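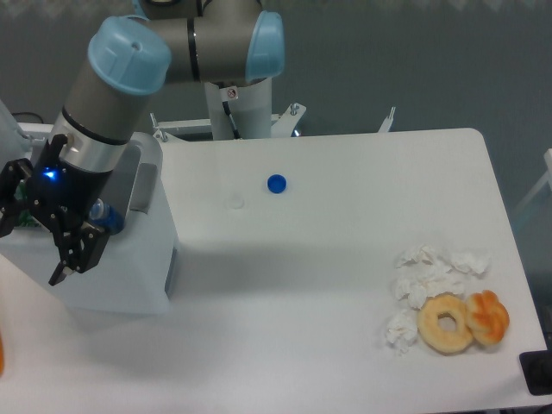

12 November 2021, Amton bench

Good long session on the table-clearing task today, and I want to get it down before I forget the details, so please forgive the rambling (you all know how I am with a notebook).

Started with hand guiding. I put the arm in free drive and walked it through the reach for the doughnut, and my first few tries were awful! Pushing at the wrist makes the elbow wander off in directions I never asked for. It goes much better if I keep one hand near the elbow and let the other do the steering. I wrote the same thing in October and then apparently forgot it, so I am writing it again in bigger letters on the whiteboard.

After that I moved over to remote control for the fiddly parts. The doughnut is friendly, you can come straight down with one finger in the hole and close gently. The twisted pastry is another story. It sits right up against the doughnut, and I kept nudging one while going after the other. What I like best so far is to take the pastry first, coming in from its free side, and leave the doughnut where it is. Please try it my way before you change it, and then tell me if you hate it.

The tissues are lovely to work with, crumpled up as they are, since nearly any grip gets hold of something. The little blue bottle cap is the one that made me grumble. The fingertips want to be almost flat to the table for it, and I stop short every time out of nerves. I lowered the speed to 3 on the Cordeiro slider for that part and it felt much calmer in the hand.

Settings, so I don't have to go hunting again: gripper closing time 800 ms for the baked goods, 200 ms pause before lifting. Recordings are on the Florska drive in the folder ending 1220, good takes and bad takes together for now. I know, I know, I will sort them.

Still to do: ask Prorbridge whether the free drive can be made a touch lighter at the wrist, try the cap with the approach tilted a little, and record the pastry from the other end of the table. Also want somebody left-handed to have a go, I suspect half my habits are just my right arm talking.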